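5.3 Vormachen mit den Handgreifern: Textilien

Dieser Abschnitt setzt voraus, dass Kapitel 4 (Kalibrierung) abgeschlossen ist. Wer es übersprungen hat, bekommt Aufzeichnungen, die auf dem Bildschirm tadellos aussehen und mit denen der Arm später zwei Finger breit neben den Stoff fasst.

Die Verkaufsunterlagen zum Drestatent-System versprechen, man zeige dem Roboter eine Aufgabe »ein paar Mal« und er könne sie dann. Bei starren Teilen kommt das manchmal hin. Bei Stoff hat es bei uns in Lokow kein einziges Mal gestimmt. Planen Sie für eine Faltaufgabe mit 2000 Durchgängen, und versprechen Sie Ihrer Werksleitung vorher nichts.

Vorbereitung

1. Arbeitsfläche freiräumen bis auf die Teile, die zur Aufgabe gehören. Ein Behälter für die Wäsche darf am Rand stehen, muss dann aber auch im späteren Betrieb dort stehen.

2. Beide Handgreifer einschalten und warten, bis die Zumar-Software sie als »bereit« führt. Die Anzeige springt gern zu früh um. Zählen Sie danach noch langsam bis neun.

3. Jeden Greifer dreimal vollständig öffnen und schließen. Der Öffnungswert in der Statuszeile muss bei geschlossenen Fingern auf null zurückgehen. Bleibt er darüber, zurück zu Abschnitt 4.2.

4. Neue Sitzung anlegen, Aufgabe benennen. Verwenden Sie Namen, die auch jemand anderes versteht. »test_neu_2« haben wir im Archiv in elf Varianten.

Hinweis: Die Software bietet hier die Funktion »Automatische Aufgabenerkennung« an. Abschalten. Sie hat uns Handtücher als Kabel einsortiert.

Durchgang aufnehmen

5. Ausgangslage herstellen. Der Stoff soll so liegen, wie er im Betrieb ankommt, also auch zerknüllt, verdreht oder unter einem anderen Stück. Wer ihn vorher glattstreicht, bringt dem Arm das Falten glattgestrichener Wäsche bei.

6. Aufnahme starten und beide Hände eine Sekunde ruhig halten.

7. Mit dem führenden Greifer eine Kante oder einen Saum anfahren. Finger erst schließen, wenn der Stoff zwischen beiden Polstern liegt. Ein Saum lässt sich besser fassen als die Fläche daneben, das gilt besonders für Netzgewebe.

8. Greifer schließen, kurz warten, dann anheben. Nicht schließen und heben zugleich.
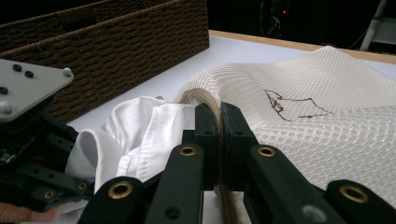 Babita Mittal hält Schritt 8 übrigens für übertrieben: Die Pause koste bei jedem Durchgang Zeit, und ein geübter Mensch greife auch nicht in zwei Takten. Wer ruckfrei arbeite, könne sie weglassen. Ich lasse den Einwand stehen, weil er für die Geschwindigkeit stimmt. In unseren Vergleichsläufen mit dünner Ware ging der Saum dem Arm ohne Pause allerdings deutlich häufiger verloren, und Babitas eigene Aufnahmen waren dabei. Für feste Baumwolle mag sie recht haben, das haben wir nicht geprüft.

9. Zweiten Greifer erst heranführen, wenn der erste den Stoff sicher hält. Die Finger der beiden Geräte dürfen sich nicht berühren.

10. Bewegung zu Ende führen, ablegen, beide Greifer öffnen und eine Handbreit vom Stoff zurückziehen. Aufnahme stoppen.

VORSICHT: Fingerkuppen hinter die Griffkante nehmen. Die Gelenke der Greiffinger laufen beim Schließen eng zusammen und klemmen. Die Schutzkappen aus dem Arsenault-Zubehörsatz helfen, rutschen aber nach einer Weile ab und liegen dann im Arbeitsbereich.

VORSICHT: Netzgewebe nicht mit voller Schließkraft ziehen. Verfängt sich eine Masche an einem Gelenk, Aufnahme abbrechen, Finger öffnen und den Stoff von Hand lösen. Nicht ruckeln.

Fehlgriffe

Rutscht der Stoff aus den Fingern, gibt es zwei Möglichkeiten. Entweder Sie fassen ruhig nach und arbeiten weiter, dann bleibt der Durchgang gültig und bekommt in der Liste das Kennzeichen K (Korrektur). Oder Sie brechen ab und verwerfen ihn. Das Handbuch des Herstellers empfiehlt durchgehend das Verwerfen. Wir sehen das anders. Ein Modell, das nie einen Fehlgriff gesehen hat, steht beim ersten eigenen hilflos herum. Im Testlauf vom September waren von 541 Durchgängen 53 mit K gekennzeichnet, und das war eher zu wenig.

Was in jedem Fall verworfen wird: Durchgänge, in denen Sie mit der bloßen Hand nachgeholfen haben. Auch wenn es nur ein Zipfel war.

Prüfen

11. Nach jedem Block die letzten Aufnahmen in halber Geschwindigkeit ansehen. Achten Sie darauf, ob der Griffpunkt in der Kamera des führenden Greifers zu erkennen ist. Verdeckt der Stoff ihn dauerhaft, ändern Sie den Anfahrwinkel.

12. Qualitätswert der Software notieren, aber nicht darauf verlassen. Er bewertet vor allem, wie gleichmäßig die Bewegung ist. Ein sauber geführter Griff ins Leere erhält dort Bestnoten.

13. Sitzung schließen und den Upload abwarten. Der Fortschrittsbalken bleibt kurz vor dem Ende oft lange stehen. Fenster offen lassen.

Hinweis zur Fernsteuerung: Dieselbe Aufgabe lässt sich auch über das Steuerpult am Arm selbst vormachen (Abschnitt 5.4). Das ist langsamer und strengt mehr an, dafür stimmt die Reichweite, denn der Arm kann nur aufnehmen, was er auch ausführen kann. Mit den Handgreifern verdreht man das Handgelenk leicht in Stellungen, die er gar nicht erreicht. Mischen Sie beide Verfahren nicht in einer Sitzung. Die Software lässt es zu, warnt nicht und mittelt die Zeitstempel.

Fragen zu gesperrten Sitzungen an Garnet Gagnon, bitte mit Sitzungsname und Uhrzeit.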